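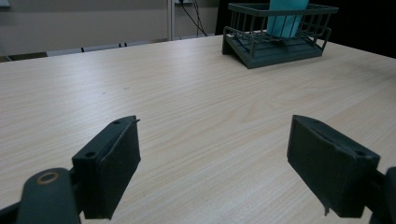
Worktable top, far edge at the back. The two dark specks left of center are discussed further down.

Notes on a laminate tabletop

Posted 07/08/2022

Filed under: workroom, surfaces

I bought the big table for the workroom in Preltville last summer and said I would write up the top once it had been used for a while. It has now had ten months of cutting, sorting, gluing, soldering and one ill-advised batch of candle dipping. The short version is that I would buy it again, with a different edge.

The table is a Varkia, sold by Plunano, and it cost $429 with the legs. The catalog called the finish "light natural," and the color is a pale beige. The pattern is a fine wood grain that runs mostly straight and then bends gently in places, with faint swirls toward the middle and the right. I mention the swirls because they matter when you are looking for scratches. A straight grain hides a scratch that runs along it and shows one that runs across it. In the swirled parts the rule stops working, and I have twice gone after a scratch with polish and found that I was rubbing at the print.

What it is made of

Laminate, for anyone who has not had to care, is layers of resin-soaked paper pressed hard onto a board. The pattern is on one of the upper papers, with a clear wear layer over it. Mine is glued to particleboard. I know this from the underside, where I drilled pilot holes for a cable tray and got the usual gray-brown crumbs.

There are consequences. The surface is hard and does not absorb much, so most spills sit on top and wait. The core is the reverse. If water gets to it through a seam or an open screw hole, the board swells and does not go back down. Nearly all the care this table needs is at the edges and the holes, and nearly all the care I gave it for the first month went to the middle.

It also can't be sanded. I have had two emails suggesting that I sand out a mark "lightly." Light sanding goes through the wear layer, and after that you are into the printed paper and there is a dull patch for good.

Cleaning

The routine I have settled on:

Dry brush first. A soft bench brush, worked toward the near edge, dust into a pan. Grit dragged under a wet cloth does more harm than anything I have spilled.

Damp microfiber cloth, warm water, one drop of dish soap. The cloth is wrung until it doesn't drip.

Second cloth with plain water. I skipped this step for months. Soap dries to a film, and the film takes fingerprints and looks like wear.

Dry cloth, along the grain, finishing at the edges.

It takes nine minutes if the table is clear and longer if I have to move a project. I do it at the end of a working week and otherwise only wipe up what I drop.

For glue, I wait. White glue lifts off with a plastic scraper once it has gone rubbery, and scraping it any earlier just spreads it. For marker, isopropyl alcohol on a cotton pad, then water. For tape residue, cooking oil left on it for a while and then soap. I don't use acetone, although the surface itself might tolerate it, as I don't trust it near the glue line at the edge. I also keep scouring powder, melamine sponges and anything labeled "cream" away from the top. Melamine sponges are a fine abrasive whatever the package says, and they leave the cleaned patch at a different sheen from everything else.

The sheen is the part I was fussiest about. The top is neither gloss nor dead matte. Under the cool light in the workroom it gives a soft reflection near the middle of the table, and that reflection is the best inspection tool I have. I crouch a little, put the reflection over the part I want to check and move my head. A film breaks up the edge of the reflection. A scratch makes a line in it. A speck just sits there and does nothing.

The specks

There are two of them, tiny and dark, a little left of center. The one on the left is slightly nearer the front. I noticed them on a cleaning day and assumed crumbs, then ink, then solder flux, in that order.

On an unbroken pale surface a dark mark that small can be one of several things, and the order of testing matters, because some of the tests make other cases worse. Mine goes like this.

1. Breath and a dry cloth. Takes off lint and loose dust.

2. Fingernail, dragged flat. If the nail catches, the mark stands above the surface and is probably a deposit. If the nail drops, it is a pit.

3. Plastic scraper, only if the nail caught.

4. Damp cloth held on the mark for a minute, then wiped.

5. Alcohol on a cotton swab, touched to the mark and nowhere else. Check the swab for color.

6. Magnifier. I should put this first and never do, as the magnifier lives in another room.

The left one caught the nail very slightly. The right one did not. Neither gave any color to the swab. With the magnifier the right one has no rim and no depth that I can find, so my guess is that it is in the print or under the wear layer and was there when the table was delivered. I can't prove that. I have a delivery photo, but it is of the legs.

The left one I would call a deposit. It may be a fleck of resin from the candle business, which involved a dark dye. I have not gone at it with anything stronger, and I am leaving it until I have something better to try than force. At normal sitting distance I have to look for it.

Nerea Gallardo, who refits kitchens and has seen a great deal more laminate than I have, wrote back that she would leave both. Her view is that most ruined tops she sees were ruined by the second hour of cleaning. She also told me to stop using the scraper with the worn corner, so I have stopped.

The edge

The far edge is straight and has held up. The near edge is where my forearms go, and where things get dragged on and off, and the edge band there has started to lift at one corner. It is a thin strip put on with hot-melt glue. I reset it with an iron on low through a sheet of baking paper, then pressed it with a wood block until it cooled. It held through July. If it lifts again I will clean out the old glue and use contact cement.

A thicker band would have been better. Plunano does sell the same top with one, or did when I last looked, and I would pay the difference.

Heat, weight, light

I keep a cork mat under the soldering station and a trivet for anything off the stove. Laminate will stand a warm mug indefinitely. A hot pan can blister it by loosening the bond underneath, and a blister can't be pressed back reliably.

Weight has been no trouble. The top is wide for its depth of frame, so I put the sewing machine over a leg and checked for sag with a straightedge. I could not get a sheet of paper under the middle.

Light is the slow one. Pale finishes can yellow, and a box that never moves will leave its outline. I shift the storage bins to the other end every couple of months. So far the color matches from end to end, judged by eye against an offcut I keep in a drawer.

A question about oil

Heather Whitcombe asked whether she should oil or wax hers, having inherited a tin of Grimshaw furniture wax along with the table. I would not. Wax has nothing to soak into on laminate. It stays on the surface, smears, collects dust and makes the top slippery under paper, and then it has to be taken off with the same soap and water that would have done the job in the first place. The tin will be fine on real wood - drawer fronts, chair arms, a cutting board that is no longer used for food.

If hers already has wax on it, warm water with a bit more soap than usual and several changes of cloth should bring it off. Work in sections and dry each one before moving on.

Still to do

Seal the screw holes for the cable tray, which I left open. A dab of clear silicone in each, wiped flush. I also want to replace the felt pads on the legs, where one has worn through and is leaving gray marks on the floor. The replacement pads I have are a size too small, so that waits for the next trip to the hardware store.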